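# Paste notes, Friday, January 5, 2024

Back in after the break and the workshop was freezing, so I put the heater on and made paste before I even took my toque off. The big pot of wheat starch paste I left in the fridge in December had gone grey on top and smelled like a wet dog, and out it went. I know, I know, I'm the one who wrote "small batches only!!" on the cupboard door.

New batch: 14 g of starch, 100 g of cold water, soaked while I had my tea and sorted the mail. Cooked on the low ring, stirring the whole time, and it did its usual thing of being milk, milk, milk and then all of a sudden custard. I kept going well past the point where my arm wanted to quit, because the under-cooked stuff from the fall is what let go on the Brurkow atlas (more on that sorry object below). It went nicely glassy. Pressed it through the horsehair strainer, let it cool, pressed it through again. Second time through is boring but I could feel the difference under the brush right away.

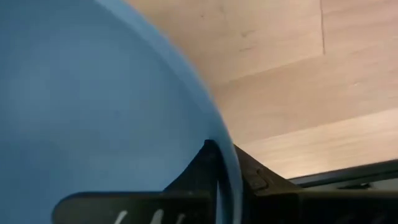 *Photo: Fongchan Saengthong*

So, the atlas. Accession 3442, quarter leather, marbled sides, somebody's school prize. Spine had come away along the front joint when I first had it in, and I'd relined it with a medium-weight Japanese tissue and thought I was very clever. Opened it this morning and the lining has lifted at the head, clean as a whistle, no tissue fibres left behind on the spine folds at all. If the paste had bitten it would have torn. I scraped a bit of the residue up with a bone folder and it was powdery, which says under-cooked to me. Could also be that I thinned it too far. I didn't write down how much water I added, so I'll never know, and I'd like future me to take the hint.

What I did today:

- Took the old lining off dry, no poultice needed
- Brushed the spine folds down with the soft hog brush
- One thin coat of new paste, left it until it was tacky, then a second coat
- Two layers of tissue, grain running head to tail, second one a touch narrower
- Boned down through silicone paper, crepe bandage around the lot, brick on top

It's to stay under the brick all weekend. Please don't peek! If anyone needs the brick, there's another one propping the back door.

Fongchan had a good idea about the boards, too. The corners on this book are mush, like a soggy cracker, and I've always just worked thick paste into the layers and clamped them. Fongchan says to do it in goes: split the layers gently with a thin spatula, a little paste, press, leave it, then come back for the next split. It takes days but you don't end up with that fat swollen corner that never sits flat again. I tried the first go on the bottom fore-edge corner and it already looks tidier than the one I did the old way. The other three can wait for next week.

I dug out my notes from the Mestden workshop to see what I'd written about paste there, and I'm copying them in below so they're all in one book. The loose sheets have been used as a coaster at least once. 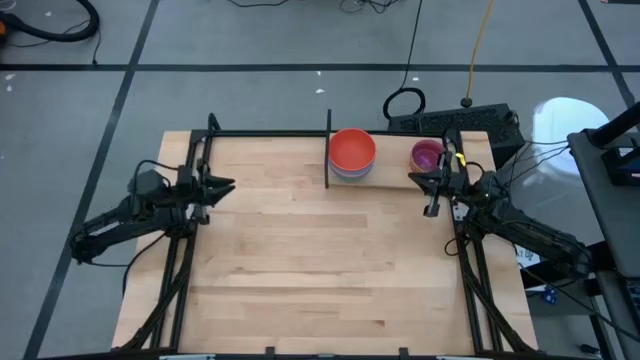 **Mestden, June**

Hot out, humid enough that the pressing boards felt clammy. Paste kept for three days on the bench and then turned. They don't put anything in it here, no clove oil, no thymol, they just make it more often. Everyone strains it twice. (There you go, I knew this in the summer and still had to learn it again.)

Had a try of a Laizer brush, the wide one with the goat hair. Beautiful for long sheets, hopeless on a spine, it holds so much paste that it floods the folds. For joints and corners they use a stubby round thing trimmed down with scissors, and I bet half of ours could be rescued that way instead of getting chucked.

Asked what they do about leather that's gone powdery. Long answer. Short version is consolidate first, wait overnight, and keep anything wet well away from it. Water on powdery leather goes black and it doesn't come back. I saw a test strip where they'd done it on purpose and it looked burnt.

End of the June notes. There's also a phone number on the back of the sheet with no name beside it, so if it's anyone's, let me know.

Back to today. After lunch I cut test strips so we have something to compare against, all from the same offcut of the cream laid paper. I did six of them: two with today's paste straight, two thinned, and two with half paste and half methyl cellulose, which is what I'd like to use on the maps if it holds. Labelled in pencil on the tails. They're drying between blotters on the shelf by the window, and I'll peel them on Monday and write up which ones tear and which ones just let go. 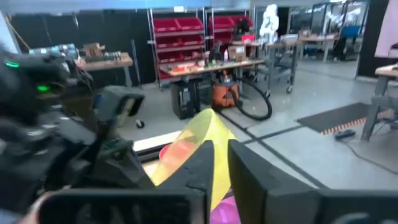

The mix is lovely to work with, I have to say. It slides, so you've got time to nudge the tissue over a hair before it grabs, and it doesn't drag at the soft paper the way straight paste does. My worry is the folds on the maps, where the old linen comes right up to the crease and there isn't much of an edge to hang on to. Might do the creases in straight paste and the open areas in the mix. Fongchan thinks two adhesives on one sheet will make it cockle. Could be! I'll do a scrap first.

Odds and ends:

- We're low on blotter, the heavy kind. I put it on the Endeck order along with more crepe bandage and a roll of silicone paper.
- The low ring on the hot plate has started clicking. It still heats fine but I unplugged it when I was done.
- The leftover paste is in the small jar, second shelf of the fridge, sitting under water. Pour the water off before you use it, and toss the lot if it smells of anything.
- Someone's put the lifting knives away wet again and the long one has a freckle of rust near the tip. I stropped it and gave it a wipe of oil.

Monday: unwrap the atlas, peel the strips, second go on that corner.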